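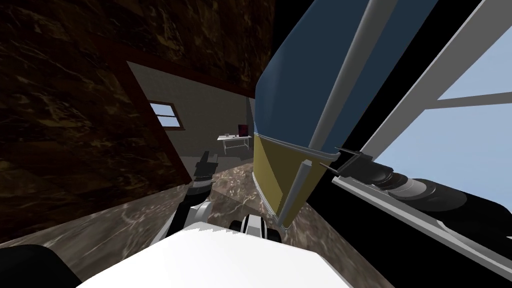
My project report: who gets a key in Plovham?

I picked temporary housing for my second-year social policy project mainly since my aunt spent a winter in it, and I grew up hearing her version (mostly about the kettle rules). I wanted to know how the council decides who gets a room, how long they stay and what happens after that. I had 6 weeks, a bus pass and a very patient tutor, Everett Fitzsimmons, who kept telling me to make the question smaller. He was right, annoyingly!

What I did

I read every housing paper the council put online over the past two years, then sent out a short survey through the Flimdale advice centre. I got 92 replies, far more than I'd dared hope for. I also sat in on two drop-in mornings at the centre, with permission, and took notes on the kinds of questions people brought in. I didn't write down names or anything that could point to a person.

What I found

The waiting list stood at some 1,000 households when I started in August. The official aim is that nobody stays in a temporary room longer than a few months, but plenty of people in my survey had been moved twice or more in that time, and each move seems to start the paperwork over again. One woman wrote that she had filled in the same income form four times, for the same office!

The other big thing was deposits. A lot of people could manage the monthly rent on a small private flat but had no way of finding £600 up front. There is a loan scheme for this, run by a charity called Kauppinen, and most of the people I surveyed had never heard of it. I hadn't either, and I'd been reading about housing for weeks by then. The leaflet is on the council website, under "Other services", three clicks down.

I'd expected people to complain most about the rooms themselves (damp, noise, sharing a bathroom). They did mention all that, but the comments that ran on to a second page were nearly always about letters: late ones, ones sent to an old address, ones that gave two days to reply.

What went wrong

My survey only reached people who already use an advice centre, so anybody sleeping on a friend's sofa and asking for no help at all is missing. I also worded question 5 badly. I asked if people felt "settled", and half of them wanted to know what I meant, fair enough. I've left those answers out of the charts.

What I'd do next

I'd like to follow a small group for a full year and see where they end up. I'd also ask the housing office for an interview earlier, as mine was moved twice and then lasted ten minutes. The full survey and my charts are in the appendix, and the bus timetable is not, whatever the contents page says.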